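# Padon Sports Day Records

Results, entry lists and event sheets from the inclusive sports days run by the Padon schools outreach program. Each row is one learner in one event.

## What is in here

- `entries.csv`: 136 rows, one per entry
- `events.csv`: 30 rows, one per event, with the distance or equipment used
- `schools.csv`: short codes for the 3 host schools
- `notes/`: plain text notes typed up from the marshals' sheets

Learner names were removed before the files came to us. The `learner_id` column is a random code and does not carry over from one season to the next, so you can't follow a learner across years with this data.

## Columns in entries.csv

`learner_id`: random code, text
`event_id`: matches `events.csv`
`school`: short code
`support`: none, guide, chair, or other
`result`: time in seconds or distance in meters, depending on the event
`medal`: yes or no

Every learner who finished an event got a medal, so `medal` tells you about finishing and nothing about rank. If you need rank, sort on `result` within an event, and check the unit first. Times sort low to high and distances sort high to low.

## Collection

Marshals wrote results on paper at each station. The sheets were typed up at the Scanlon campus office and checked once against the paper copies. Where two people read a number differently, the row has `check` in the notes column and we left the first reading in place.

Beanbag throw results from Skaver were recorded in feet and converted to meters. The original values are in the notes folder.

## Known problems

- Wheelchair slalom has blank results for the last heat. The sheet was lost.
- The 300 meter walk is listed as a run in the older entry forms. It was a walk.
- `support` was filled in by the schools and they did not all use "other" the same way.
- Two event names have trailing spaces. Strip them before you join.

## Use

Free for teaching and research. Please don't publish tables that break results down by school and support type together, as the groups are small enough that families could recognize a learner.

The season files are loaded with the Drivex import script, but any spreadsheet program will open them. Files are UTF-8 with commas as separators.

## Changes

April: fixed unit labels for the throws, added the notes folder.

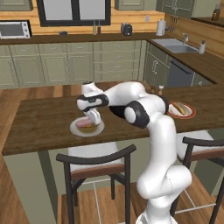
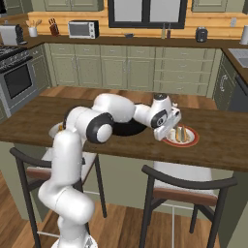 Simulated kitchen island with a white robotic arm over a plate, both renders.

Contact: Padon outreach data desk | © Padon schools outreach program | Back to top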